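Vernthorpe Assisted Kitchen Program
Progress report, 18 July 2019
Prepared by Nermina Stan for Jailson Honorato

Evaluation of the Ollereck two-finger gripper kit continued through June. The kit was supplied with one wrist camera and two sets of black fingers. Installation took 5 days, including a replacement cable from Tornex.

Grocery items are set in a row at the back of a white table, with mats in front. Jars, bowls and boxes are approached from the front at low height.
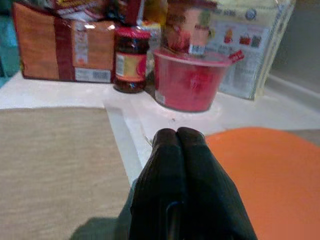
Kastriot Hoxha logged 1,006 grasp attempts in the period. Of these, 39 ended in a protective stop, most of them on approach. The supplier has issued a firmware change - version 2 - which we have not yet installed.

Tableware was added to the test set in June. Plates are held at the rim, with other items left standing nearby.

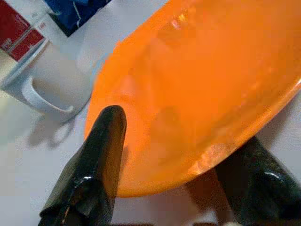
Finger wear is inspected weekly by Slavica Dervishi and remains within the supplier's limit. Spare fingers are quoted separately from the kit, and the price is still open.

Next period: install the firmware, repeat the grocery set, and obtain a second quote from Lazarević. No change to the approved budget is requested.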